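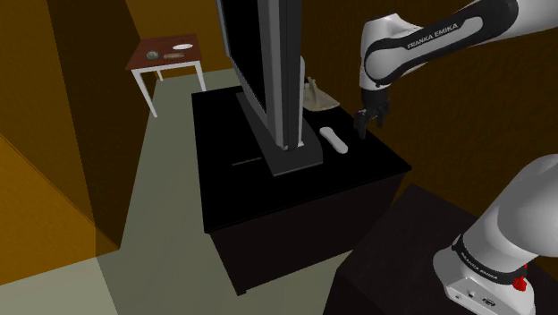

Figure 1. Simulated workcell with the Franka Emika arm beside the black table.

Teleoperated Demonstrations for a Tabletop Pick-up Task
Rafferty Ambrose and Yakubu Okoro, Sturkbridge
Submitted June 5, 2023

1. Aim
The project compares two ways of showing a simulated arm how to pick up a small object: driving the gripper with a hand controller, and entering poses one at a time from the keyboard. Both were run in Flemow, the simulation package used in the department. Recordings were stored through Widmer, a logging script written by the second author and described in Appendix B.

2. Recording method
Each demonstration was logged as joint positions, gripper opening and operator input, together with the camera views. We kept 121 demonstrations for training. A run was dropped if the operator reset the arm part way through or if the log had gaps. 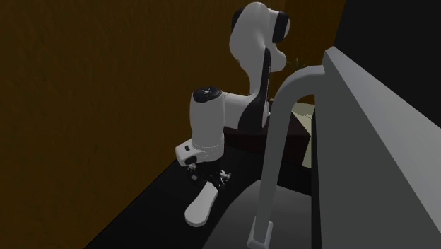
Controller scaling had more effect on the quality of the demonstrations than we had planned for. At the default setting a small hand movement carried the gripper too far, and operators corrected back and forth near the object. With the gripper directly above the narrower end of the pale object, as in the view here, the dark fingers are hard to tell from the black tabletop, so a second viewpoint is needed to judge height. We halved the scaling for the last part of the approach - this was bound to a trigger on the controller - and left it unchanged elsewhere.

Keyboard entry gave smoother paths but took longer. Operators also tended to leave out the small corrections that the policy would need later.

3. Training
The policy was trained for 4000 steps with the same settings for both sets. Six demonstrations from each were held back for checking.
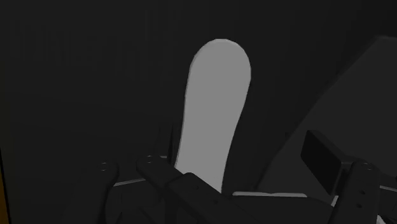 Why not script the grasp and skip the operator?
A script needs the object's pose, and the policy was meant to work from camera views and joint readings alone. Scripted runs also contain few recoveries from a poor approach.

4. Remaining work
The trigger threshold has not been tuned. Yakubu will repeat the controller set in September with the revised scaling.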